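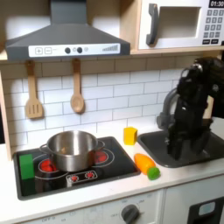
Play kitchen with range hood, stovetop and sink

Fallden Play Pot Set, stainless steel

We've been wanting to write up this set for ages, because it gets more use in our house than anything else on the toy shelf! The Fallden pots are small, solid, and made of the same kind of steel as the big ones in your own cabinet, so they ring when you tap them and they feel cold when you pick them up. Kids notice that right away.

What's in the box
One deep pot with lid
One saucepan with a long handle
One low frying pan
A ladle and a slotted spoon

The deep pot holds 170 ml to the brim, enough for a good helping of dried beans, buttons or very thin mud soup. Widest part of the deep pot is 100 mm across, and it stands 74 mm tall without the lid. All the edges are rolled and the handles are riveted (two rivets each on the pot, three on the saucepan). The whole set nests, frying pan on the bottom, lid on top upside down.

Dinesh Weerakoon tried the earlier Pirner set for us and liked the shape but found the lid knob worked itself loose. On the Fallden the knob is welded. He's been dropping it on a tile floor since December and it has one dent, which he says gives it character.

Will it fit my play kitchen?
Very likely. The pots have flat bases and sit fine on printed burners, raised burners, or a tree stump. If you have the Sarkar countertop stove, with the narrow rings, put the saucepan at the back so the handle has room to swing.

Cleaning
Dishwasher is fine, top rack. Dry the lid by hand or you'll get water spots around the knob. Play dough comes out easily once it has dried hard, so leave it overnight and tap the pot upside down over the trash.

Please don't use these on a real stove. The base is a single layer of thin steel and the handles aren't insulated.

Ages 3 and up. Weight of the full set is a bit more than you'd guess, in a nice way. The Indmont wooden vegetables go well with it, and 8 of the small ones fit in the deep pot with the lid on (the leek does not).

Page updated 2 Jan 2022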